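The Wolance Soup

By Usha Joseph

My grandmother's soup had a name before I did. She called it the Wolance, after the town where she learned it, and when I was little I thought Wolance was an ingredient, something you bought in a twist of brown paper from a man who knew you.

"Is there Wolance in it?" I would ask, hanging off the edge of the stove like a monkey.

"Plenty!" she would say, and tap the spoon on the rim, twice, always twice.

So when Menon called me in January and said the winter supper was back on, that the hall in Natard had heat again and there would be 48 people at the long tables and would I please, please cook, I said yes before she had finished asking. Then I sat down on the kitchen floor with the phone in my lap and remembered that I had never once made the soup by myself.

What I had was a card. My grandmother's handwriting leaned so far to the right that it looked as if it was running for a bus. Barley, it said. Onions, more than you think. The green. Salt at the end. Cook until it is right.

The green! I laughed out loud. What green? It could have been leeks. It could have been peas, or dill, or that bitter leaf she used to pull up by the railroad fence, holding my hand so I wouldn't wander toward the tracks. I could taste it perfectly. I could have picked it out of a lineup of 700 soups with a scarf over my eyes. I just couldn't tell you what it was.

I started with leeks, because leeks are friendly. The pot came out sweet and gentle and I ate two bowls of it standing up, with the radio going, and it was wonderful, and it wasn't hers. Next came peas. My neighbor's son, Ina's boy, got that one in a jar and brought the jar back the same evening, washed, asking if there was more. Still not hers. I tried celery tops. I tried cabbage cut so thin it floated. My windows fogged up and stayed fogged, and the whole stairwell smelled of onions, and people I had only ever nodded to began to stop at my door and say, "What is that?" with their coats still on.

I loved it. I have to tell you how much I loved it! I had been so quiet that winter. I had been coming home and eating toast over the sink. Now I had barley in my sleeves and opinions about salt.

Ina came up from the second floor on the third night and sat in my one good chair with her shoes off. She had known my grandmother a little, in the way you know someone you carry groceries for.

"She put something in at the very end," Ina said. "After the fire was off. I remember because I thought, that's late."

"The green?"

"I don't know, sweetheart. I was looking at the bread."

At the very end. I had been boiling everything into submission, all those leaves, all that lovely sharpness going up the chimney! I got out the card again and turned it to the light, and there on the back, in pencil so faint that I had taken it for dirt, were the words with lemon if rich.

I went to the market at 9 the next morning, before the stalls were properly set up, and I put my face into every bunch of green they had. Parsley, no. Dill, no, though hello, dill. Mint made the man laugh at me. Then he reached behind him for a crate he hadn't unpacked and held out a fistful of long pointed leaves, and I bit one, right there in my mittens, and my eyes stung.

Sorrel. Sour as a scolding. Sorrel by the railroad fence, my hand in hers, the gravel under my red shoes.

"How much do you want?" he said.

"All of it," I said. "Everything in the crate!"

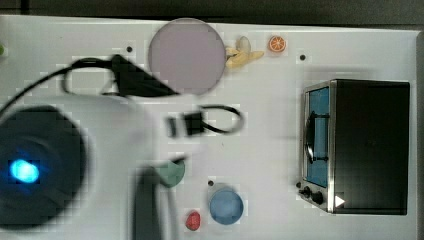 Photo: Menon

We cooked in the hall kitchen from noon on, Menon and Ina and I, with three pots that had to be lifted by two people each. Menon peeled onions with her glasses pushed up in her hair, crying and singing. Ina was in charge of bread, and she took it as seriously as I have ever seen anyone take anything. The snow came down past the high windows and the radiators knocked and banged like somebody wanting to be let in.

I kept the sorrel in a wet towel at the back until the very end. I was so nervous! I salted. I tasted. I salted again. I turned off the gas under the first pot and Menon said, "Now?" and I said, "Not yet," though I had no idea why, and then the bubbling slowed and sank and the top of the soup went smooth, and I said, "Now."

In it went, all at once, and the leaves turned from bright to dark while we stood there, and the smell came up and got me right behind the nose.

I dipped a spoon. I blew on it for a long time.

"Well?" said Ina, with a loaf under each arm.

I couldn't answer her. I put the spoon down on the rim of the pot, and picked it up again, and tapped it there. Twice.

Out in the hall the chairs were scraping and somebody had started clapping for no reason except being hungry, and Menon was already shouting for bowls.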